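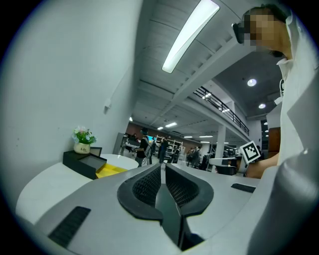 Housekeeping Practice – Unit 4: Small Surfaces and Display Items
Ghorbani Training Rooms, handout for session two

Read before class. Bring it with you, we write on it.

Last time: floors and the order of a room. Top to bottom, far corner back to the door. Same idea today, smaller scale.

What counts as a small surface

Side tables, shelves, window ledges, the reception counter. Anything a visitor looks at while waiting. Usually holds a mix: one or two things to look at, something in use, something left behind. Sort those before you touch a cloth.

1. Clear

Move everything to a tray or a clean towel. Don't slide things across a painted or white top – it marks. Boxes with lids: close first, then lift with both hands from the base. If it won't close, leave it open and carry it level. Do not tidy the contents. Not our job unless the work sheet says so.

Loose sheets and flat trays get stuck under boxes. Check underneath before you lift.

2. Dust

Dry cloth first, always. Then damp. Curved edges want a folded cloth held in the palm, follow the curve in one pass. Wipe the underside of the edge as well, fingers go there and it gets sticky.

Wall behind the table: a hand's width above the top, dry only. Switches and small wall fixtures – cloth barely damp, never spray.

3. Artificial flowers

Most people skip these. They hold more dust than the shelf does.
– soft brush, from the middle of the bloom outward
– leaves one at a time, support from below
– cool hair dryer for the deep bits, outdoors if posible
– no water on fabric petals until you have tested one at the back
Pots with lettering: wipe around the letters, don't scrub. Painted script comes off faster than you think. Niltum spray is not for pots. Plain water.

4. Picture frames

Lay flat on the towel. Spray the cloth, not the glass. Corners with a cotton swab. Check the stand at the back is fully out before you put it down again.

5. Put back

Tall at the back, flat things in front, a gap between items so each can be lifted on its own. Words on a pot face the room. Leave the working things where the owner had them, even if it looks worse.

Timing

Allow 18 minutes for one table in practice, and the assessment is 40 minutes for two tables plus a ledge. Going over costs marks but breaking something costs more.

For next time

Do one surface at home, write down the order you worked in. Half a page. Uvent cloths are in the supply closet, take two each and return them washed. Unit 5 is light fittings and cielings, closed shoes please.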